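Birkley Packing Automation Project: Progress Report to the Sirell Fund, December
Open day and bench demonstration

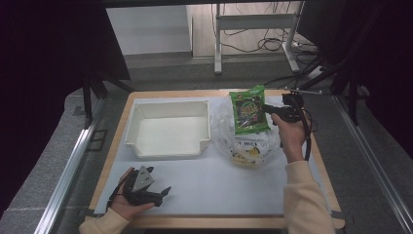 One visitor wrote on the feedback sheet that the demonstration made more sense once they had tried the grippers, and asked for longer turns next time. Several other sheets asked for the same thing, and we will plan for it.

We held the open day in the workshop, with sessions starting at 10 a.m. and 2 p.m. Attendance was 54, of whom 22 came from small packing firms in the area. The rest were students, parents and staff from the Nuchit building.

The demonstration covered the sorting and packing task from the second stage of the grant. An operator works with a hand-held gripper in each hand, moving snack packets and bagged goods to an open white tray on the board. Visitors watched first and then took turns. We ran 79 attempts over the two sessions and kept 21 for the training set. The others were stopped early or did not follow the task sheet.

Clear plastic bags took up most of the discussion. Two of the packing firms said they handle crumpled bags every day and wanted to know when we would test them on the arm. We told them spring. That depends on the Ellitz controller, which was ordered in the fall and has not been delivered.

Spending on the day stayed within the outreach line. Printing cost more than planned and refreshments cost less.

Work for the next period:
Write a shorter task sheet for first-time users.
Add more soft packaging to the item list.
Call back the firms that left contact details.
Confirm a delivery date for the controller and send it to the fund.

The revised budget table will follow with the next report.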